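### The great bin sort, part two

Readers of the October issue will remember that we promised to have the stock bins in order by the end of the year. It is now 27th December, and in a narrow, technical sense we still have time.

The system is Rocío Troncoso's. One bin, one job: whatever a job needs goes in, and whatever it doesn't need goes back on the shelf. Before this we had the Fraser method, named after the shelving it lived on, where everything went in the nearest bin and stayed there until somebody moved house. Emptying the Fraser bins produced 153 offcuts, three left-hand gloves and the lid of something.

The new bins are metal, open-topped and large, which worried some of us. A big bin is an invitation – leave it alone for an afternoon and it fills with string. So the rule is that bars and blocks may share, provided you can still see the bottom. Cardboard stays outside. Cables stay outside too, and so does lunch, Vernon.

Labels are on order from Prandura. They come in packs of 355, so we shall be labelling things well into old age.

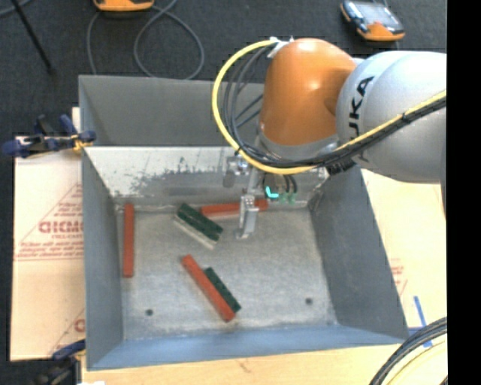
*Words: Vernon Bergeron*

Three reddish-orange bars and two dark green blocks, and plenty of grey metal left over. By our standards this is practically minimalism. The printed cardboard has kept to either side of the bin, as asked. The cables have gone as far as the carpet, and we'll talk about the carpet in the next issue.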